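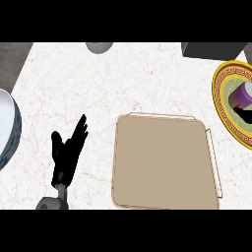

Progress report: Jedthorpe Live, second installment
By the project lead, Roko Community Streaming
Posted in June

Hi again, and thanks for reading the first one all the way through (I know at least a few of you did, judging by the questions that came back!). This covers what we've done with the second part of the grant, what it's gone on, and what I'd like to change before the last part comes through.

The short version is that we're on air. We've streamed 41 matches from the Jedthorpe amateur league so far, mostly youth soccer with a run of women's basketball in the spring, and every one of them went out with live commentary. Three had sound problems bad enough that I'd call them half a broadcast, and I'll get to those.

Our best audience was 786 people watching at the same moment, for the basketball semifinal against Trerkurstead. That's more than the gym holds! A normal league match does far less, usually closer to 70, and a lot of those are grandparents who live out of state and leave very nice messages in the chat. I'd love to tell you the big night has pulled the regular numbers up, but so far it hasn't. People came for the semifinal and went home again. We're going to try putting the next two fixtures on screen at halftime and see if that does anything.

On the technical side, the move to remote production is done. The cameras stay at the venue, the feeds come back to our room on the second floor, and the switching, graphics and replays all happen there. We picked the Rai package for the graphics in the end, mostly for the score bug, which one person can run while also doing replays. I was nervous about that and I'm a bit less nervous now. The old way meant hauling the whole kit in a van and setting up in a hallway, and I don't miss the hallway.

Now the sound. All three bad matches were at the same field in Trerkurstead, where the upload speed falls apart once the crowd shows up and gets on their phones. Video we could drop to a lower quality and carry on, but the commentary kept cutting out, and people will forgive a blurry goal long before they forgive silence. We've since bought a second modem on a different network and used it for two matches there without a dropout. Two isn't many, so I'm not calling it fixed yet.

Training is behind. We said we'd have two full student crews by this point and we have one and a half. The camera operators are in great shape, the replay people are getting there, and we're short on anyone who wants to direct. It's a scary chair! I've started letting students direct the second half only, with me sitting next to them, and that's going better than throwing them in at kickoff.

Money: we're within budget overall. Equipment ran $200 over because of the extra modem, and I took that out of the travel line, where we've spent less than planned thanks to the van staying parked. If you'd like that moved around differently on paper, let me know and I'll redo the sheet.

Before the next report I want to finish the second crew, put out a proper highlights show (ten minutes, once a month, edited by the students), and start captioning the commentary. Captions weren't in the original plan. We've had several viewers ask, though, and I'd like your okay to spend part of the promotion money on them.

The updated budget sheet is in the shared folder. I still owe you the signed music license, it's coming.

14 shares | 3 comments

We use cookies to remember your settings. By staying on this site you agree to our cookie policy.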